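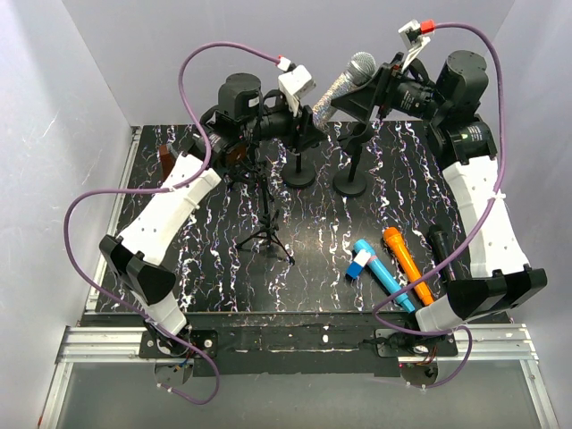
**Mhairi Dalgleish** wrote:

I'm with you on the fizzy drinks, Magnus, but I think you've got the Mowat story back to front. My gran always said the ginger cordial came first and the cola was added years later, when they took over the Praddale bottling works and found themselves with 400 crates of the wrong shape of bottle!

**Magnus Munro** wrote:

Oh, I do love this one, Mhairi, and I'd be delighted if it were true - but the old Praddale price list (I have a copy in the kitchen drawer, don't ask) has Mowat's Cola at number 13 and no cordial anywhere. I've read it more times than I've read most novels.

> found themselves with 400 crates of the wrong shape of bottle

Now this bit I can believe. The squat green ones still come up at car boot sales.

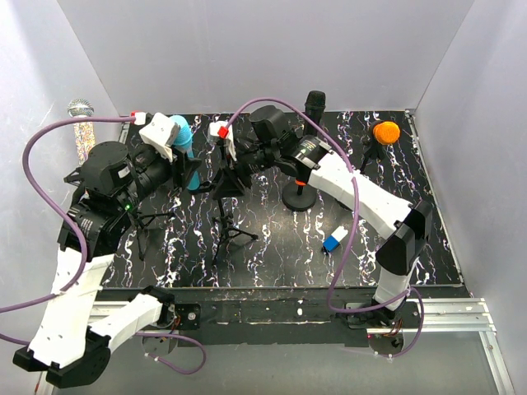 *Tabletop with two robot arms, microphones and a toy block*

**Kibet Mrema** wrote:

A price list only tells you what they sold to shops, though. Cordial went door to door on the van, didn't it? My favourite odd fact is still that Zarkness, the pear one, was named in a competition with 2,000 entries, and the winner had spelt "Starkness" wrong.

**Mhairi Dalgleish** wrote:

Thank you Kibet, the van! Gran had hers off the van every August when the cousins were up.

**Magnus Munro** wrote:

Hmm, all right, I'll give you the van, but I'm not giving up on the dates until I see a label. As for the Zarkness competition, I heard 547 entries and a perfectly good speller, so one of us has been told a fib somewhere along the way (quite possibly me).

**Kibet Mrema** wrote:

I'll look out the cutting tonight and type up what it says.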